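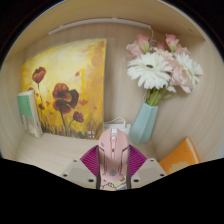

Lists > Gronow Residents > Messages

Re: Footpath lighting

> Skasum quoted us 282 per lamp, and the parish will match the first 19.
> Please say yes or no by the end of the month.

Match it from what? In January we had 400 left for the whole year — and the Istport lane still floods. I'd want the quote in writing first.

Comments

Same firm did Minder. Two lamps out already.

I vote yes, it's pitch dark by the bus stop.

Contact the list owner | © Gronow Residents | Back to top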